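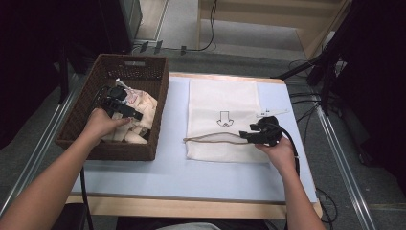 A basket, a drawstring bag and a hand-held device at the work table.

Can people teach a robot to unpack a basket?

The Rinatari group has a new result out, and it's getting passed around with more excitement than I can manage. The claim goes like this. Record people handling ordinary stuff at a table, straps and cloth and bags, train a model on their hand motions, and you need far fewer robot demonstrations afterward. Fabian Brunner, the lead author, puts the saving at up to 400 robot runs per task.

Maybe. The human side of the data is big enough, 3,000 clips. The robot side is where I slow down. The test set is 509 trials, which sounds fine until you read the appendix and find that most of them are hard objects going into open containers. Soft items get a much thinner slice, and soft items were the whole pitch. Cloth folds over on itself, hides whatever is under it and never lies the same way again. A method that does well on blocks and cups hasn't told me much about a strap sitting on a heap of fabric.

Then there's the scoring. A trial counts as a success if the object ends up inside the target area, even if it took a bag handle or half the lining along with it. Ruby-Lee Kingi at Trokthorpe rescored a batch of the released videos with a stricter rule and says the gap over the older Bachmann baseline got a lot smaller. She hasn't posted her numbers yet, so treat that with the same caution.

I do like that they released the raw recordings, including the clumsy ones. Most groups trim those. If anyone here has the time to run the cloth subset with a fresh pair of objects, I'd print the result either way. The code needs 2 GPUs and some patience with the install notes, which still point to an old version of the Ondow loader.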